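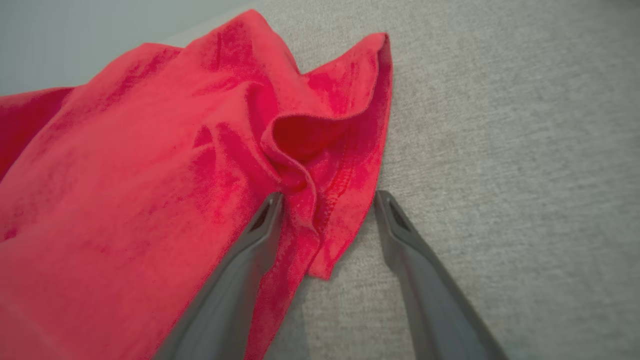 The Last Train to Flomanley

The whole town of Tromley had come down to the platform, or that's how it felt to Shiyu, who was eleven and had been promised the window seat. It was the first train over the mountain in two winters! There was a brass band (well, a trumpet and two drums), and somebody's uncle was selling hot chestnuts out of a pram, and the engine sat there breathing steam like a big friendly animal that wanted to be off.

"Ticket," said the conductor, a tall man named Nuno Seixas with a mustache you could have hung a coat on.

Shiyu held it up. Seat 12, car two, Tromley to Flomanley, by way of the Sorrentino Pass. She had read it so many times that the ink had started to come off on her thumb.

"Very good," he said. "And who's traveling with you?"

"My grandmother. She's buying chestnuts."

Her grandmother, Shuzhen Duan, came up the step with a paper cone in each hand and her hat on sideways. She had worked on this railway as a girl, back when the tunnel was new, and she had been telling stories about it all week. The best one was about the bell. At the top of the pass, 1578 meters up, there was a little signal hut, and outside the hut hung a bell, and every train that made it over the mountain had to stop so that one passenger could climb down and ring it.

"One ring for the people behind you," her grandmother said, "and one for the people ahead."

"Who gets to do it?"

"Whoever asks first!"

Oh, the ride up was wonderful. The train went so slowly on the steep parts that you could watch a single pine tree go by from its roots to its tip. They crossed a gorge on a bridge that hummed. They went through a tunnel so long and so black that everybody in car two started singing to keep cheerful, and when they burst out the other side the snow was so bright that the song fell apart into laughing. Shiyu ate both cones of chestnuts and drew a fox in the fog on the glass.

Then, just short of the top, the train stopped.

It wasn't the hut. It was only snow, a great smooth heap of it across the rails, higher than the lamps on the engine. The engineer, Fatemeh Jalali, walked along the cars with her collar up and put her head in at each door.

"We've got shovels," she said. "We've got 100 of them, if you can believe it, the Groltent depot sent us double by mistake. Who's feeling strong?"

Everybody was feeling strong. Out they all went, the trumpet player and the chestnut man and a very small baker who turned out to shovel like a machine. Shiyu's grandmother dug for a while and then stood on a suitcase and directed. The sun was going down pink behind the peaks and there was snow down everyone's neck, and Shiyu thought she had never in her life been so happy or so cold.

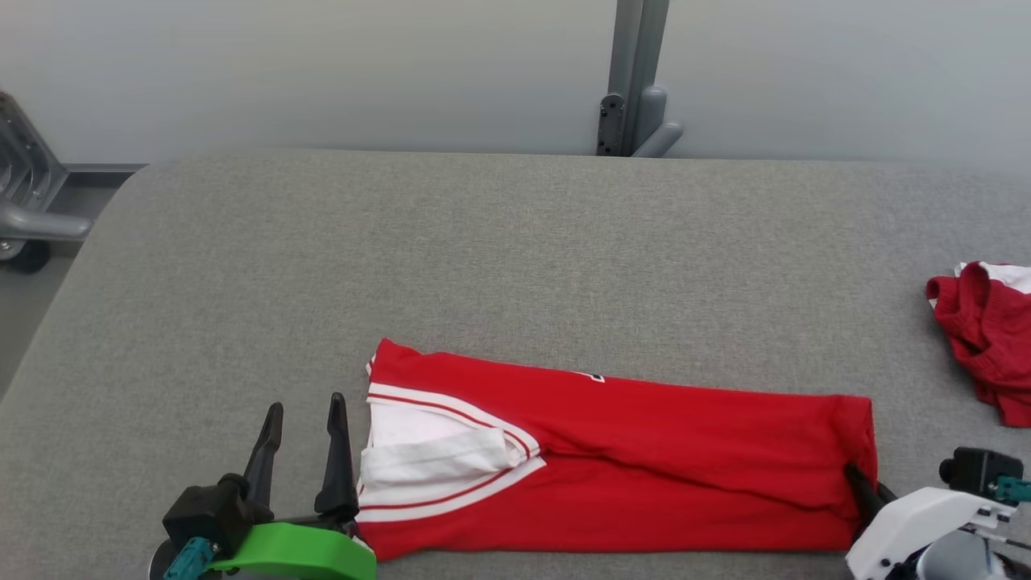 Does Shiyu get to ring the bell?

She does, though she has to wait until after dark, when the track is clear and the train finally pulls up beside the signal hut.

A lamp was burning in the window. An old signalman by the name of Shaohua Ye came out in his slippers, holding a lantern, and looked up at the train with his mouth open. He'd kept the lamp lit every night for two winters, just in case.

"Please," said Shiyu, leaning so far out of the door that Nuno Seixas had to hold on to her scarf, "may I ring it? I'm asking first!"

The old man laughed and lifted her down. The rope was stiff with ice and she had to hang on it with all her weight, boots off the ground, before the bell would move. Then it did. It was a much deeper sound than she expected, and it rolled off down the mountain the way they'd come, and she thought of Tromley with its crooked chimneys and her cat asleep on the bread box.

She took hold of the rope again and rang it the other way, toward Flomanley.

For a moment there was only the engine ticking and the wind. And then, far down in the dark valley, tiny and clear, came an answer. Somebody down there had a bell too! Her grandmother, up on the step of car two, took off her sideways hat and waved it at the valley as if they could see her.

"Well, come on," said Fatemeh Jalali, wiping her eyes with a very oily glove. "They'll have supper on."

Shiyu ran for the train.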